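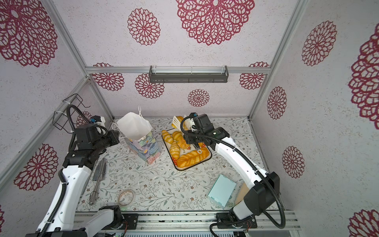

Korkevbridge, Friday, April 17, 2020

Gravham today releases "Iltness," the second single from their forthcoming album "Mughal." The track runs at a slower tempo than its predecessor and was recorded in December with producer Mohsin Jadoon. Vocals are by Hina Memon and Tahira Memon — their first shared lead on a Gravham recording. 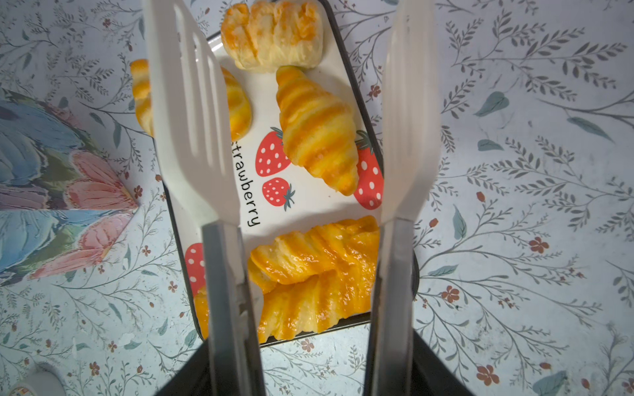 The seven-inch edition is limited to 300 copies, pressed on black vinyl and numbered by hand. It carries an instrumental version of "Iltness" on the reverse. The sleeve, designed by Ghazala Warraich, is printed in two colors, the red and dark green of the strawberries on the white tray.

"Mughal" contains eight tracks and will be issued on vinyl, CD and download. The first vinyl pressing is 2000 copies. A release date will be confirmed separately.

Press contact: Howard Inskip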